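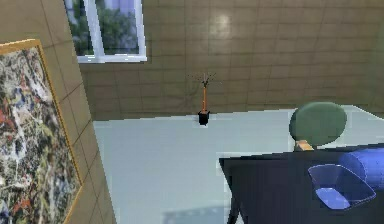

Octavio Aravena wrote in to say that I'm wrong about save points, and that the old ones in Fisano were the best thing about it. He played it with his brother on a computer in their parents' basement, and the way he tells it, having only one place to save per floor was what made the two of them talk to each other. One would draw the map, the other would steer, and if you got greedy and went for one more door you lost the evening. Fair enough, Octavio! I had no brother and no map, just a pile of graph paper with coffee rings on it (my dad's, I was 13), and I lost the evening a lot.

But he got me to reinstall the thing, so thanks for that, I guess. There went my weekend.

For anyone who missed the last post: Fisano is a dungeon crawler, you're a locksmith who gets shut inside a customs house, and every floor is a maze of offices. You move one square at a time and turn in hard right angles. There's no music except on the stairs. I remembered the stairs tune as being about a minute long and it's four bars. Four! I've been humming a whole song for years that I must have mostly made up myself.

What I'd forgotten is how much of it is listening. The guards don't show up on the map, you just hear shoes, and the shoes get louder. With headphones on it's still pretty nasty. I got caught on the second floor three times in a row because I kept stopping to read the memos on the desks, and the memos are great, all these petty notes about missing stamps and who took the good chair. I'd play a whole game of those memos.

The save points though. They're typewriters (yes, like that other series, everybody mentions it) and each one takes a ribbon, and the ribbons are on the far side of wherever you happen to be standing. I still don't love it. I have a job now and a dog who needs to go out, and when the dog needs to go out the locksmith goes back to the bottom of the stairs.

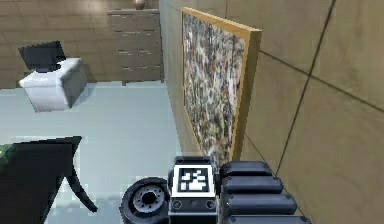
Skirgate Retro Games Club

We're going to do Fisano as the club game for January 2020, by the way, so if you've got a copy dig it out. Garba Mohammed has a working disk version and says he'll bring it along with the right monitor, the deep one that takes two people to lift. The rest of us will be on the re-release, which runs fine but has the brightness turned way up, so the dark corridors on floor 9 aren't dark at all. You can fix that in the settings – second page, it's called "lamp" for some reason.

After that I'm pushing for Ledesma. It's by the same people and it sold something like a tenth as well, and you can see why, the first hour is nothing but rowing. Then you get to the island and it opens up and I won't say more than that. Garba votes for Pronotdale again. He always votes for Pronotdale.

Octavio, if you still have your brother's maps, scan them for me? I'm stuck on floor five and I'm too stubborn to look it up.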